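4. Results: does the segmentation step earn its place?

Our pipeline has three parts. Kevley cleans the recorded clips and lines up the gripper width with the video. Kasten splits each clip into short actions (reach, close, lift, release). Ulmont is the policy we train on the result. The project plan said that better splitting would give a better policy. We are less sure of that now than we were in May.

Our set from the Wudlow flat holds 79 clips, all of tidying tasks on soft furniture. We kept 24 of them back for testing. On those clips Kasten found the closing of the fingers well enough, which is no great feat, as the width signal nearly gives it away. Releases were a different matter. When a light object stays against a finger pad for a moment, the fingers are open but the action isn't over, and Kasten marks the end too early. We tried a longer smoothing window, up to 60 samples, and it moved the error to the start of the next reach.

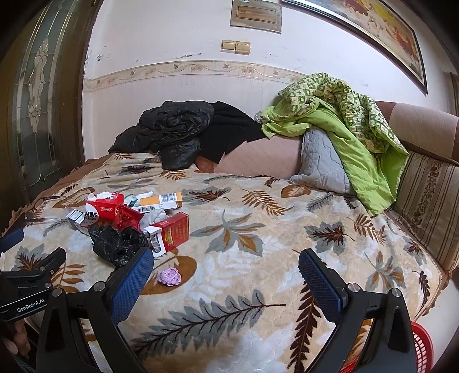
Clutter made it worse. Kasten takes the nearest object between the fingers as the target, and in a heap of packets and bags there is nearly always something between the fingers. A crumpled ball of paper lying by itself is easy. A plastic bag in front of a cigarette box is not, and a printed blanket underneath adds edges that the tracker likes to follow. We read through the debug output for these clips and found the target label jumping from object to object while the gripper was still on its way in.

We then trained Ulmont twice, once with Kasten's splits and once with plain fixed-length chunks. The version with splits had a lower training loss, and our first draft of this report made a lot of that. We have taken it out. The two losses are computed over different chunk lengths, so comparing them says very little. On the held-back clips, the predicted finger paths differed mostly near the release, where we already distrust the labels.

There is also the matter of hand labels. Only 6 clips were marked by both of us, and we disagreed on the release point in several. If two people can't settle where an action ends, a score against one person's marks should be read with care, ours included.

For the next stage we would drop the target tracker, keep the width-based splits for closing only, and label more clips twice before touching the model again. The config files for both training runs are in the appendix, along with the Kevley settings.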